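Reading time: 2 minutes

Jugah Evening Classes, Etton
Progress report to the Trevov Fund, second period
Prepared by Arif Jayawardena, course coordinator

Dear Adjoa Kpodo,

With this report I inform you about the work done from September until December. The first period was mostly preparation, so now there is more to tell.

The sewing and repair course started in the second week of September, one week later than we planned. The room on Zosex Street was not ready because the heating had to be checked by the landlord. We moved the missed lesson to the end of the term and the teacher agreed to this without extra payment.

We had 20 places and all of them were taken. In October two learners found work with evening shifts and had to leave us. Their places were given to persons from the waiting list, and the teacher stayed longer with them in the first lessons so they could catch up with the hemming and the zippers.

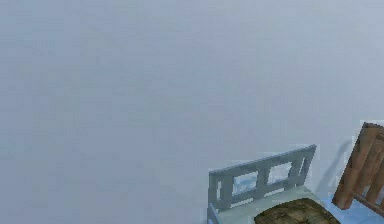
The language support was more difficult. In the application we wrote that it would be before each lesson, at 5 p.m., but many learners come directly from their jobs and cannot arrive at this hour. From November we put it after the lesson and made it shorter. The attendance became better, though it is still lower than I wish. I would like to discuss with you if we may keep this new hour for the spring.

About the money: we spent $3214 in this period, mainly for the teacher's fees, the rent and the fabric. The fabric was more expensive than in our budget. The thread and needles cost less, and the difference almost covers it. The receipts are in the attached folder, sorted by month. One receipt for scissors is missing and I have asked the shop for a copy.

In the next period we plan 10 lessons, with up to 8 learners continuing to the advanced group. They will learn to change a lining and to make simple trousers from a pattern. We still need a second teacher for the advanced group. I spoke with one candidate and I will write to you when she gives her answer.

Please tell me if you need the attendance lists in another form.

With kind regards,
Arif Jayawardena

Contact | © Jugah Evening Classes, Etton | Back to top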